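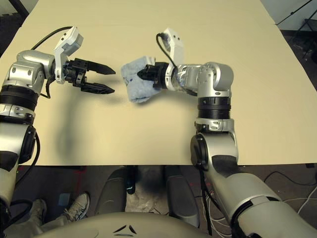

Both arms over the table during a cloth task, with the cloth in the right gripper.

Setonitz > Data Collection > Frequently Asked Questions

5 min read

What is an example?

One example is one complete attempt at one task, from the moment the operator starts recording to the moment they stop. It holds the camera video, the joint positions of both arms, the gripper openings and a short text label. We also call it an episode. The two words mean the same thing on this site.

How many examples does a task need?

For cloth tasks we ask for 800 accepted episodes before the first training run. Simple pick-and-place tasks need fewer, and the task sheet gives the number. If a task changes partway through, the count starts over.

Why so much cloth?

Cloth never lies the same way twice, and the model has to see a lot of starting shapes before it does anything sensible with a new one. Drop the cloth from a different height or a different side each time. Do not flatten it first unless the task sheet says to.

Which arm should pick up first?

Either one. We want a mix. If you notice you have been starting with the right arm for a while, switch. In a handover task, the receiving gripper should be open and pointed at the cloth before the other arm brings it across. Keep a visible gap between the two until you are ready to close.

The two grippers don't have the same fingers. Is that a problem?

No. Log the finger type for each side in Leone at the start of the session. The model gets this as an input. What does cause trouble is changing fingers in the middle of a session without logging it -- those episodes have to be thrown out.

Do I keep an episode if I drop the cloth?

Yes, if you pick it up again and finish. Mark it "recovered." Recoveries are useful and we don't get enough of them. If the cloth lands on the floor, stop and mark the episode "aborted." Don't reach in by hand while recording.

How long should an episode be?

Most cloth episodes should end within 40 seconds. Longer ones are not rejected automatically, but a reviewer will look at them. Please don't rush to get under the limit. Jerky motion is worse than slow motion.

Does lighting matter?

Soft shadows from the arms are fine. Leave the room lights the way you found them within a session, and vary them between sessions if the task sheet asks for it.

Can people be near the robot?

The operator and one helper. Stay clear of the table while the arms are live. Feet showing at the edge of the camera view will not get an episode rejected, but hands over the table will.

What do I write in the label?

One plain sentence that says what was done. "Pass the blue cloth from right to left" is good. "Cloth test 4" is not.

Who checks the episodes?

Each batch is reviewed in Aster within 6 working days. Rejected episodes come back with a reason code. The codes are listed on the review page.

My upload stopped partway. Did I lose the session?

No. Lellska keeps a local copy until the server confirms every file. Restart the upload from the session menu. Don't rename the folder, or it will be treated as a new session and you will end up with duplicates.

Can I collect on a task that isn't on the list?

Ask first. Send the task name, the objects and a one-line goal through the request form. New tasks are added at the start of each month, and the May list is already closed.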